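Evening, September

Spent the whole day on the stopping rules. I had hoped to be done by lunch and I wasn't.

Where things stand: the rule sheet for the grocery basket task has 7 sections, and only two of them cause arguments. One is what counts as a valid start. The other is what counts as a finished run. Horacio wants both to be short enough to read standing up. Maximiliano wants every case covered. I am the one who has to write the thing, so I get both of them at my desk.

Valid start first. The old text said "basket empty, items on table, hands clear." Three people read "hands clear" three ways. Horacio took it to mean clear of the table. Florencia took it to mean not touching anything. Maximiliano took it to mean not above anything that will have to be picked up, and he marked down a lot of starts for that reason. I changed it to "no contact between any part of either hand and any item, the basket or the table." A hand may be over the table. It may be near an item. Near is not contact.

I went through the Selora starts again with the new wording. The basket has to be empty with the liner folded over the rim, and I kept that. I also added a line saying that a carton on its side is a valid item. The old sheet had the word "upright" in it, left over from the Plunholm version, where everything began standing. A juice carton lying down is a harder pick and we want those in the set. Throwing them out made our numbers look better than they should. 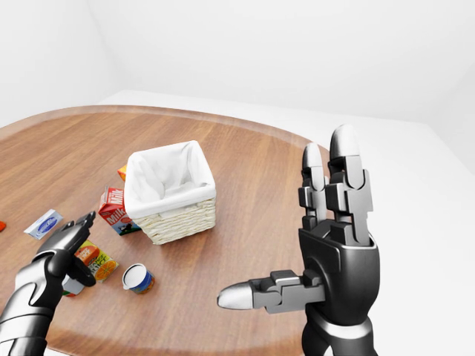
What I changed today

1. "Hands clear" is gone. Contact is the test.
2. "Upright" is gone from the item list.
3. An item leaning on the basket is allowed. It has to be noted in the log, and the reviewer does not get to straighten it.
4. Items that are partly hidden from the head view stay on the list. If it is in the scene file, it counts.
5. A run is finished when every listed item is inside the basket and both hands are open and out of it. Before, it was finished when the last item was released, and that let through runs where the hand then dragged the liner out on its way up.

Number 4 took most of the afternoon. Fidel called from Villalba at 3 and said his reviewers there had been scoring only what they could see. He had a box behind the basket in mind, the orange one, where all that shows from the robot's side is a sliver. His people left it out of the count and passed runs that never touched it. Mine left it in and failed the same kind of run. Both offices thought they were following the sheet, and the sheet didn't say.

We compared batches. Out of 500 runs scored at Villalba and here, most disagreements came down to that one question. I had been ready to blame training. Now the rule says to open the scene file first and look at the view second. Fidel doesn't like it much, it adds a step, but he agreed to try it through the end of the month.

Then Hipólito asked about the milk. When a carton is that close to the wicker, how does a reviewer decide whether the basket was bumped at the start? I said the basket position is in the file too. Moved before the first pick means the start is void. Moved during a pick is allowed as long as it stays on the table. He wrote that down.

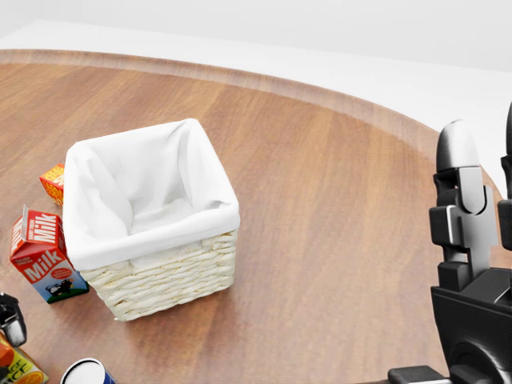

Does a void start count against the policy?

It is left out of the total and run again with the same seed. If the second start is void too, the scene goes back to whoever built it, and the policy gets no score for it either way.

I put that in the sheet almost word for word. Hipólito had asked it twice before and I had given him two different answers.

Still open: time limits. Edska uses a fixed limit for all tasks and I would rather tie it to the number of items. Left it blank with a note. The backlog is 1537 runs to rescore under the new wording, and Florencia thinks she can get through 400 before the next review if nobody changes the text again. I promised not to touch sections one through five.

Printed a copy for the wall. Found a typo in section two after taping it up. Fixed it with a pen.

Comments

hgrip_04: We had the same fight over "clear." Ended up with contact too. Do you count contact with the liner or just the basket?

Reply from author: Liner counts as basket. I should add that.

Marta L.: Rerunning on the same seed only helps if your physics is repeatable. Ours isn't.

benchnotes: Please post the time limit section when you have it. Per item sounds right to me but small items take us longer than big ones.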